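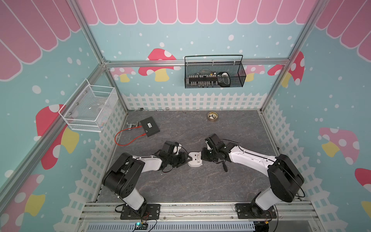 Wallpaper, wire baskets and marbled tops for a tinkering bench??

posted in Workshops & Craft Rooms
527 views

mushroomhill
Okay, I need opinions before I spend any more money. I'm putting together a bench for small battery gadget stuff (sensors, night lights, the little white plastic things that stop working every February) and I've fallen hard for the look of silver aluminum posts with light blue mushroom wallpaper on the panels in between. My sister says wallpaper in a work area is nuts. The top would be that gray marbled kind. Baskets go on the walls so the surface stays clear. Talk me into it or out of it!

4 replies

Ikhsan P.
Into it! I papered behind my bench years back and it wipes down fine if you get the vinyl kind. What I'd argue about is the top. A gray marbled pattern is lovely until you drop a tiny silver screw on it, and then you're on your knees with a flashlight. I'd go plain white or put a mat down.

Share (4)

lamisi_b
Disagree with Ikhsan on the top, sorry. Plain white shows every scuff and glares under a lamp. I've had a dark one with veins and brown streaks in it for ages and I just park loose bits in a row along the back edge, against the wall. Little metal pieces, nuts, whatever. Then I know where they are.

Baskets, yes, a thousand times yes. But think about which wall gets what. Wire mesh on the back wall for the small tools, and a separate one on the side for the see-through junk, packets and clear plastic bits you can't quite throw out. 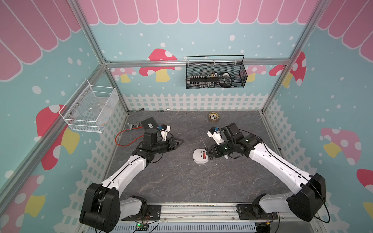 And get the back one with a handle if you can find it, so you can lift the whole thing down and carry it over to the kitchen table. I bought mine in Cletetbridge, at Heydari, the hardware place with the terrible parking. It hangs right off the top rail.

Oh, and tape! Give the packing tape a spot of its own. Mine lives flat at the back right corner and it's the only thing on my bench that never gets lost.

Share (4)

Touran Amini
I'm going to be the grump. Baskets on the wall are a dust trap, and small stuff pokes through the mesh. I had 100 of those little spring clips in one and they rained down behind the bench for months. Drawers. Shallow drawers with dividers. And coil your cables, people, a red cable looped across the top is going to catch your sleeve sooner or later.

Wallpaper I have no quarrel with. It's your room.

Share (1)

lamisi_b
Touran, who puts spring clips in a mesh basket!! Those go in a jar.

mushroomhill
Ha, okay, so wallpaper is winning, baskets are a fight, and I'm leaning toward the dark top. Follow-up for lamisi: how do you lay things out when you have one gadget open in front of you? I always end up with the battery on one side of the room and the screwdriver in my pocket.

Share (0)

lamisi_b
Gadget in the middle, battery right up against it, screwdriver flat on the right with the handle toward me. Any little strip or tab of plastic that belongs to the job goes next to the screwdriver shaft.
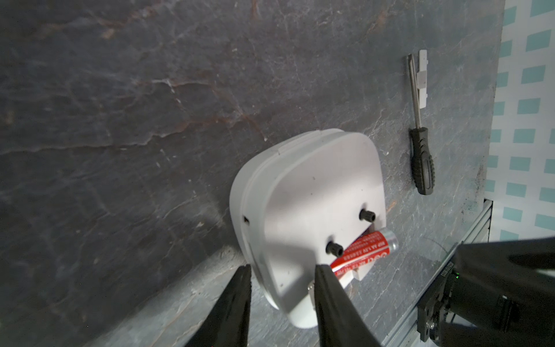
I do it the same way every time so I can walk off for a coffee and come back without having to think. A red battery helps too, you can spot it against dark gray from across the room. The silver fasteners are where Ikhsan has a point, I'll give him that. I keep them tucked in close to whatever they came out of.

Share (4)

Ikhsan P.
I'll take it. Still say get a mat.

Touran Amini
Mat AND drawers. Zetov makes a gray one with a raised lip and nothing rolls off it. Measure your top first, mine came too wide and I had to trim it with kitchen scissors.

Share (2)

mushroomhill
Ordering the mushroom paper tonight. Does anyone know if you hang the baskets before or after papering? I'm guessing after, but the screws are already in on the left side.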